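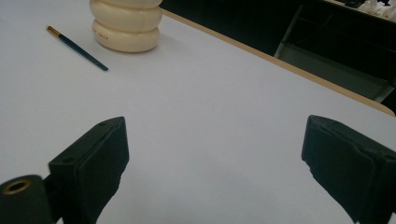
Man müsse die Hand erst wieder dumm machen, meint Eylül Canpolat. Wer sein Leben lang Pinsel aufgehoben habe, wisse nicht mehr, wie er das tue, und genau dieses Wissen brauche die Maschine.

Canpolat lacht, als sie das sagt, und greift nach dem Kaffee. Seit dem Frühjahr leitet sie bei Tostirano die Vorführungen für Stiltik, ein Projekt, in dem ein Roboterarm lernen soll, einen Arbeitstisch aufzuräumen. Pinsel, Flaschen, Tuben, was eben in einem Atelier herumliegt. Programmiert wird dabei wenig, gezeigt wird viel: Jemand nimmt einen Handgreifer mit Kamera, führt ihn zum Gegenstand, drückt zu, legt ab. Und dann noch einmal, ein bisschen anders.

»Am ersten Tag habe ich 80 Durchgänge geschafft und war wahnsinnig stolz«, erzählt sie. »Am nächsten Morgen haben wir 55 davon weggeworfen.« Zu hastig seien sie gewesen, der Greifer sei oft schon zugegangen, bevor er richtig stand. »Ich sehe ja mit meinen eigenen Augen, wo der Stiel liegt. Die Kamera sitzt aber unten am Werkzeug. Wenn ich aus einem Winkel komme, aus dem sie den Pinsel nicht sieht, lernt der Arm aus dem Durchgang nur Unfug.«

Inzwischen schaut sie beim Vorführen fast nur noch dorthin, wo auch die Kamera hinschaut. Dünne Stiele mag sie am liebsten – da entscheide sich alles auf den letzten Zentimetern. Eine bauchige Flasche verzeihe dagegen viel, solange man sie nicht zu weit oben fasse und umkippe.

Vorher hatte das Team mit einer Fernsteuerung gearbeitet, die intern nach ihrem Erbauer Brunner heißt. Zwei Hebel, ein Bildschirm, der Arm im Nebenraum. »Das war großartig, um zu verstehen, was der Arm überhaupt kann«, sagt Canpolat. »Man merkt sofort, wenn ein Gelenk am Anschlag ist! Aber ich war so langsam, und meine Bewegungen sahen aus wie die von einem Bagger.« Ganz verschwunden ist die Brunner nicht. Für Korrekturen wird sie weiter benutzt: Der Arm arbeitet allein, und wenn er zögert, übernimmt jemand kurz.

Bis Ende September will sie 500 brauchbare Durchgänge zusammenhaben, danach geht der Datensatz an die Kollegen von Skestusari, die das Training übernehmen. Ob das reicht? »Für die Pinsel bin ich zuversichtlich. Bei den Tuben, die schon halb ausgedrückt sind, sprechen wir uns wieder.« Dann steht sie auf, weil sie vor dem Mittag noch eine Reihe schaffen möchte, diesmal mit der linken Hand.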